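Belto Schadenakte - Software für die Posteingangs- und Belegprüfung in der Sachversicherung

Hersteller: Tamska
Produktlinie: Belto
Version: 6
Preisliste Stand: 25.4.21

Belto Schadenakte liest eingehende Schadenmeldungen, Rechnungen, Gutachten und Fotos ein, ordnet sie dem passenden Vertrag zu und legt sie sortiert in der Akte ab. Die Software richtet sich an kleine und mittlere Versicherer sowie an Assekuradeure, die ihre Schäden selbst regulieren. Sie läuft im eigenen Rechenzentrum oder als gehosteter Dienst.

Das Modell für die Texterkennung ist mit deutschsprachigen Schadenunterlagen aus Hausrat, Glas, Fahrrad und Elektronik trainiert. Es unterscheidet 38 Belegarten. Eigene Belegarten lassen sich anlegen, dafür werden 400 Musterseiten benötigt. Handschriftliche Vermerke werden erkannt, aber immer zur Prüfung vorgelegt.

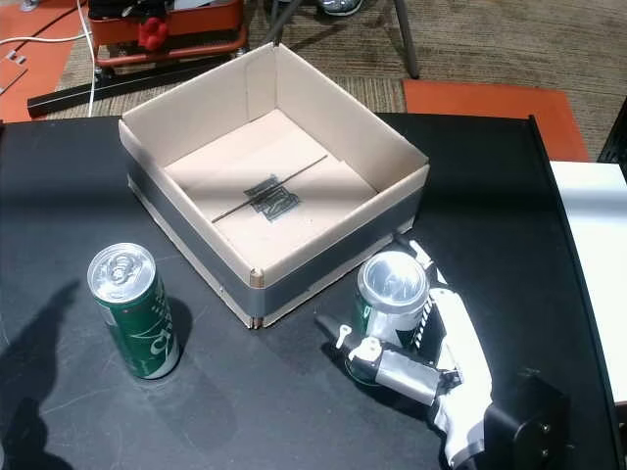
Offener Karton und grüne Dose auf schwarzer Tischplatte

Ablauf

Die Post kommt per Scan, E-Mail oder über das Kundenportal herein. Belto vergibt für jede Seite eine Belegart und einen Vertrauenswert. Liegt der Wert über der eingestellten Schwelle, geht der Beleg direkt in die Akte. Liegt er darunter, landet er in der Nachbearbeitung. Die Schwelle legt der Kunde je Sparte fest - im Auslieferungszustand ist sie bewusst hoch eingestellt.

Rechnungsbeträge, IBAN, Schadentag und Vertragsnummer werden ausgelesen und mit den Stammdaten verglichen. Abweichungen sind farbig markiert. Eine Zahlung löst Belto nicht aus, die Freigabe bleibt beim Sachbearbeiter. Jede Änderung wird mit Benutzer und Uhrzeit protokolliert.

Ausstattung

Eingangsformate: PDF, TIFF, JPEG, PNG, EML
Ausgabe: PDF/A mit Indexdatei (XML oder CSV)
Schnittstellen: REST, SFTP, Anbindung an Khokhar Bestand
Benutzerrollen: Sachbearbeitung, Teamleitung, Revision, Administration
Sprachen der Oberfläche: Deutsch, Englisch
Löschfristen: je Belegart einstellbar

Lizenzen

Belto Basis enthält Posteingang, Klassifikation und Nachbearbeitung. Belto Plus enthält zusätzlich die Auslesung der Felder, den Stammdatenabgleich und die Dublettenprüfung für Rechnungen. Abgerechnet wird nach Seiten im Monat. Leerseiten und Trennblätter zählen nicht mit. Für die Einführung stehen 37 Stunden Einrichtung im Grundpaket bereit, weitere Stunden werden nach Aufwand berechnet. Die Mindestlaufzeit beträgt zwölf Monate.

Wer von Bomix Archiv umsteigt, kann vorhandene Akten übernehmen. Die Übernahme läuft im Hintergrund und wird gesondert angeboten. Anmerkungen aus Bomix bleiben als eigene Ebene im PDF erhalten, Wiedervorlagen müssen neu gesetzt werden. 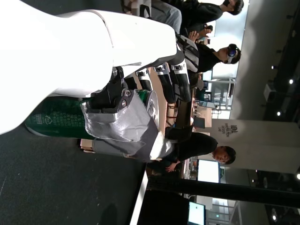

Kann Belto auch ohne Internetverbindung betrieben werden?
Die Variante für das eigene Rechenzentrum arbeitet vollständig im internen Netz. Updates werden dann als signiertes Paket geliefert und vom Administrator eingespielt. Beim gehosteten Dienst ist eine dauerhafte Verbindung nötig.

Wartung und Support

Updates erscheinen zweimal im Jahr, das nächste ist für Mai vorgesehen. Es bringt eine neue Suche über alle Akten eines Versicherungsnehmers und eine überarbeitete Rechteverwaltung. Der Support ist werktags per Telefon und Ticket erreichbar.

Teststellung und Angebot: Mohsin Dogar, Vertrieb Tamska. Bitte bei der Anfrage die Sparten und das monatliche Seitenvolumen angeben.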